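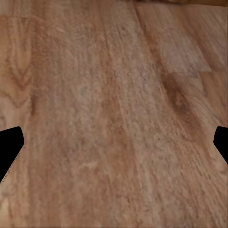

Relatório de visita ao laboratório de simulação da Jillstead

No mês de junho, uma delegação da Pumaston deslocou-se às instalações da Jillstead para acompanhar os ensaios comparativos de garras e câmaras em ambiente simulado. A visita insere-se na preparação do projeto Cruzado, cuja primeira fase prevê a seleção do equipamento de manipulação.

1. Ambiente de ensaio

A sessão da manhã foi dedicada ao simulador Verna. O cenário reproduz uma sala de habitação, com lareira de tijolo, pavimento de madeira e um banco comprido e baixo junto à parede. O robô dispõe de duas garras pretas com apontamentos brancos. Entre os objetos utilizados contam-se uma pequena lata azul e uma peça cónica, cinzenta por fora e acobreada por dentro.
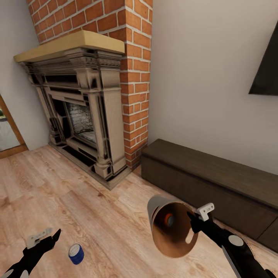 2. Comparação de garras e câmaras

Foram apresentados os resultados de 2 modelos de garra, cada um submetido a 200 tentativas de preensão. A equipa anfitriã sublinhou a importância da vista próxima, em que os dedos surgem de ambos os lados da imagem e a lata é observada de cima, com a tampa e a argola bem definidas. Nessa perspetiva, o corpo azul reduz-se a uma faixa estreita em redor da tampa, o que dificulta a estimativa da altura do objeto.
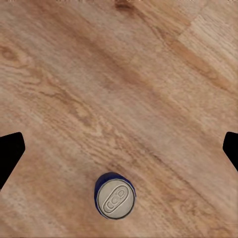 A delegação questionou o peso atribuído à vista geral na decisão do controlador. Segundo a Jillstead, esta serve sobretudo para a aproximação, cabendo à vista próxima o alinhamento final. Dos registos disponibilizados, 217 ficaram reservados para análise conjunta, incluindo todos os casos de contacto lateral com o objeto.

3. Seguimento

A Pumaston solicitou a repetição dos ensaios com abertura reduzida dos dedos e com iluminação variável. A Jillstead comprometeu-se a enviar os parâmetros do controlador antes da próxima reunião técnica do projeto.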